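Case sealer jamming on the tall boxes - Lillberg line

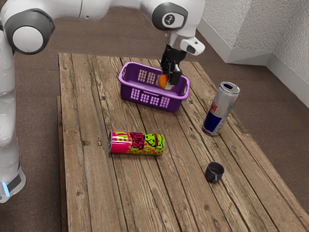

Orange in the purple basket, cans and cup still on the table

Opened Sunday, 16:00, by Yutong Xue

Hi Arūnas, me again! The sealer's stopping on the tall cartons, but the short ones go through fine. I've cleaned the rollers, swapped the tape and dropped the belt speed from 100 to 80 - same jam, fault 2,042 every time.

Update: tried 70, no better. Deividas reckons the top guide is sitting too low on the left, so I've raised it a touch and we're running a pallet now. Could you send me the Kuusk settings sheet? Ours has coffee all over it.

Status: open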